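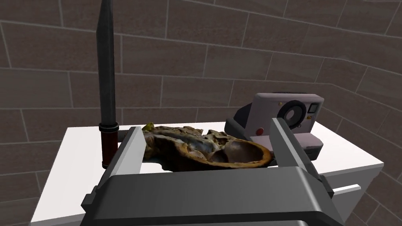 Tips for the simulator bench, for our student club Siltero. Before you close the gripper, check the width of the object against the opening. In our practice task the brown lumpy piece lies between the two open fingers, and the knife and the instant camera stand behind, so plan a path that goes straight up first. Beginners like to move sideways — then the left finger meets the knife.

Save your scene before each change. Close slowly, in 100 steps, and write down the number where the contact begins. If the object slides, increase the friction a little and try again. Do not run more than 300 trials on the shared computer, other teams are waiting. In August we stop at 1030 and clean the folders.

Elmarie Mthembu

Comments (2)
rillellow_fan: Straight up first helped our team, thank you! Is the same friction good for soft objects?
Elmarie: For soft ones begin lower, please.

Recent tips
Labeling your cables
Sharing one keyboard in a team of four
Oil for small gears

We use cookies to improve this site. Accept | Settings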